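The Robot That Learned to Put the Cups Away
A small group in Coltlow has been teaching machines by doing the chores first, and what they found out about repetition may save everybody a good deal of time

By the time I got to the lab, a little after ten in the morning, the cups had already been put away several times over. I had pictured something grand, I suppose, the way you do when you have been told you are going to see a robot learn. What I got was a person at a counter, a tool in the hand, lifting a cup and setting it down somewhere else, and then going back and doing it again with the kind of patience I associate with people who knit.

The tool is the heart of the thing. It is a gripper you hold, with a camera riding on it that looks out past the fingers, and it records what the gripper would see if it were bolted to the end of a robot arm. You do the job, the tool watches, and later on a computer tries to work out from all that watching what the next small motion ought to be. The robot itself can be in another room, or another town, or still in its crate. Plenty of labs work this way now, and the Coltlow group would be the first to say that the general idea isn't theirs.

What is theirs is a project named Ridenar, and a question that sounds almost too plain to build a year of work on. If you want a machine to put cups away in a kitchen it has never been in, is it better to show it one kitchen a great many times, or a lot of kitchens a few times each?

Most of us would guess the second, and most of us would be right, but guessing is cheap and the group wanted to know how much it mattered. So they collected 2000 demonstrations in 11 different rooms, and they trained the same program over and over on different slices of that pile. Sometimes it got everything from a single room. Sometimes it got a thin helping from all of them, with the total held the same so that the comparison was fair. Then they took the robot to two rooms that had been kept out of the training altogether and let it try.

Collecting all this is slower and more sociable than it sounds. People work side by side, and there is a lot of waiting for one another and a lot of talk. The first thing a newcomer learns is to slow down, since a hand in a hurry does clever little things that a robot's wrist can't copy. The second is to check the fingers of the gripper before every run — a pad that has shifted will spoil an afternoon, and you won't find out until evening.
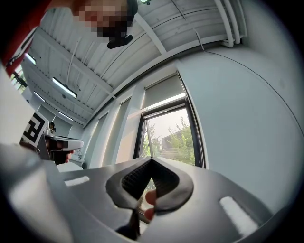 Page last updated in February

The view from down at the gripper takes some getting used to. The lens is so wide that straight walls bend into arcs and the corners go black, and the gripper's own gray body fills the lower half of everything it records. I looked at this sort of footage for most of an hour and came away with a new respect for any program that can find a cup in it. The ceiling lights get in, and the window, and the trees outside, and a coworker's gripper off to one side with its bold black-and-white marker, and none of it has anything to do with cups.

All that clutter turned out to be a large part of the story. When the program was trained on a single room, it did beautifully in that room and then fell to pieces in the two it hadn't seen. The group's reading is that it had been leaning on the background all along. It knew where the cup went by where the window was, a bit like a person who can only find the bathroom light switch in their own house. Move the window and the poor thing reached for nothing at all.

Spread the same number of demonstrations over all 11 rooms and the picture changed. The robot was a touch clumsier in any one familiar kitchen, but it kept its head in the strange ones. It would miss, back off, and come in again at a better angle, and I'll admit I found myself rooting for it.

The part that surprised the group was how soon the extra practice stopped helping. Past a certain point, more demonstrations in a room they had already covered bought them next to nothing, while a short visit to a new room kept paying off. For a small lab that is very good news, as an hour spent driving somewhere new is an hour nobody has to spend moving the same cup across the same counter.

There are things the work doesn't settle, and they were quick to bring them up over coffee. Every room had decent light. The cups were all sturdy ones with handles, and nothing in the study was slippery, floppy, or full of soup. Two test rooms are also not very many, and the group would like a longer list before anyone leans too hard on the result. A follow-up called Gindside is meant to take on towels and bags, which everyone I spoke to described with the same rueful smile.

I stayed until the middle of the afternoon and was eventually handed a gripper to try for myself. It is heavier than it looks, and my first attempt was no good, because I had put my thumb over the lens. My second was kept, at least for the time being, in a folder marked "maybe."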